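How to Keep Lions Out of Your Cattle Overnight

Lions do not respect fences. They respect walls they can't see through, and even those only grudgingly. After our August losses at Takby we rebuilt the night pen from scratch, and the herd has slept better since. So have I, a little.

1. Pick the spot. High ground, no thick brush within 100 yards, and close enough to the house that you'll hear trouble. You will also hear cows all night. Buy earplugs, then don't wear them.

2. Build it opaque. Set your posts first, then hang shade cloth or canvas on the inside, ground to top, with no gaps. A lion that can't see dinner has trouble planning for it. A cow that can't see the lion is less likely to panic and knock the pen down for him.

3. Weigh down the bottom edge. We used rocks. Rocks are free and Takby has little else.

4. Hang 2 flashing lights on opposite corners, facing out. Move them every few nights. Lions get used to anything, much like in-laws.

5. Bring everyone in before sunset. Count twice. The one you're missing is always the one with opinions.

6. Walk the outside each morning and write down any tracks. Our notebook from the Plollance side of the river has been more use than any gadget I've bought.

If a lion turns up anyway, make noise from inside a vehicle and call your local wildlife office. Leave the rifle and the poison where they are. A dead lion opens the territory to a stranger, and the stranger hasn't met your pen yet.
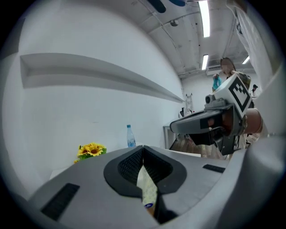 Fingertip pads with black rims and mesh, up close.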